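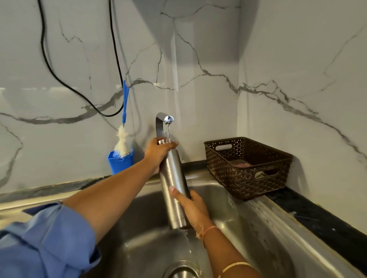
Kitchen & Home

The bottle by the sink

Last updated: February 14, 2020

There is a steel bottle in our kitchen that has been dropped on the platform at Cemberg station, left overnight in a cinema in Zamudio, and once driven all the way to Sultmont on the roof of the car (we found it wedged against the rail, quite unharmed, and I have been fond of it ever since). What it had never had, until last October, was a proper wash.

I rinsed it, of course. I rinsed it every morning, in the way one does, a quick swirl under the tap and a slosh into the sink, and thought no more about it. Then one evening I put my nose to the opening and caught something between old pennies and the bottom of a vase, and I am sorry to say I had been drinking from it all week.

So now we have a routine, and I've grown to enjoy it more than I expected. The lid comes off first and goes into a bowl of warm soapy water with its rubber ring prised out, for the ring is where most of the trouble hides. A drop of washing-up liquid goes into the bottle, then warm water, then the long brush, right down to the bottom and round the shoulder where the steel curves in. After that it's rinse, tip, rinse again, until the water runs out without a single bubble. It takes longer than you'd think!

A brush deserves its own spot on the wall, too. Ours used to live in a drawer with the whisks and never dried, and a damp brush cleans very little. Hung up next to the tap it gets the air, and you see it every time you fill the kettle, so there's no excuse.

Once a fortnight I leave a spoonful of bicarbonate in overnight, with the lid off. Tea drinkers may want to do it weekly. My own bottle, a plain Zemberg with a dent near the base, came up so bright inside after the first go that I called the whole household in to look, and they were very polite about it.

Dry it upside down on a rack, with a little gap underneath, and leave the lid off until morning.

Contact us | Back to top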